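**Graltby, Sunday, February 24, 2019**

# Hurkia completes interior works at the Parkberg building, Graltby

Hurkia, the interior fit-out contractor, has handed over the refurbished main hall and upper gallery of the Parkberg building in Graltby. The contract covered 3184 square metres of floor area, of which 907 square metres are at mezzanine level. Work on site began in September and included new curved partitions, redecoration of the ceiling and beams, replacement of the gallery railing and installation of wall-mounted fittings at ground level.

## Partitions

The hall was previously divided by straight demountable screens, which left narrow corners that were difficult to clean and light. These have been removed. The replacement partitions are full panels formed to a curve and fixed at floor level to a steel track. They stop short of the ceiling so that the heating and ventilation system continues to serve the hall as a single volume.

Each panel is built on a timber frame at close centres, with two layers of flexible board on each face. Joints are staggered between the layers, taped and filled. The finish is a matt white wall paint in three coats, specified so that local repairs can be touched in without repainting a whole run. Additional timber is set into the frame wherever a fitting may be hung, and the positions are recorded on the drawings issued to the building's operator. Fixings for heavy items must be made at these positions only.

## Ceiling and beams

The curved beams are original to the building and have been kept. Loose paint was removed by hand, cracks were filled, and the beams and ceiling were repainted white. No load has been added to the beams. Lighting cables follow existing routes, and access panels have been renewed in their former positions.

## Mezzanine railing

The former gallery railing did not meet the operator's current requirements for height and was taken out in full. The new railing is of dark-finished metal, with vertical posts and horizontal bars following the sweep of the gallery edge. It was made in sections off site by Naidoo, the metalwork subcontractor, from a survey of the slab edge. Sections were brought in through the main entrance, lifted to gallery level and bolted to plates cast into the edge of the slab. Final adjustment was made with packing pieces beneath the base plates.

Touch-up paint and spare fixings have been left with the operator. The bolts should be checked for tightness once a year, and the record kept with the maintenance file.

## Programme

The works were carried out in 13 stages so that parts of the building could stay in use. The gallery was closed while the railing was replaced. Noisy work was limited to mornings, and deliveries were made to the rear yard. Two stages were exchanged in the programme after the railing survey showed a variation in the slab edge that required revised drawings. The completion date was not affected.

A defects period of 25 months applies to the partitions, decoration and railing. Wear to floor finishes and damage caused by later fixings are excluded. Minor items noted at handover, consisting of paint touch-up at two door openings and the adjustment of one access panel, will be completed by Hurkia outside the building's opening hours.

## Fittings
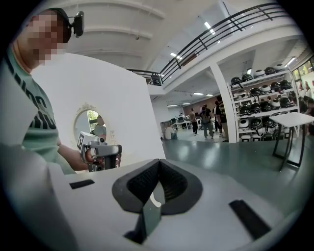 Wall fittings at ground level were agreed with the operator after the partitions had been painted, and all are hung on the reinforced positions described above. The oval mirror on the tall white curved partition has an ornate white frame with a scrolled crest, and is fixed on two brackets with packing behind the frame to take up the curve of the wall. The mirror glass should be cleaned with a damp cloth, with no liquid sprayed directly on the frame. If the mirror is moved, the brackets should be moved with it and the old holes filled, sanded and touched in from the paint supplied. Drawings of the fixing positions, the paint schedule and the railing maintenance sheet are available to the press and to trade enquirers from Hurkia's Graltby office on written request.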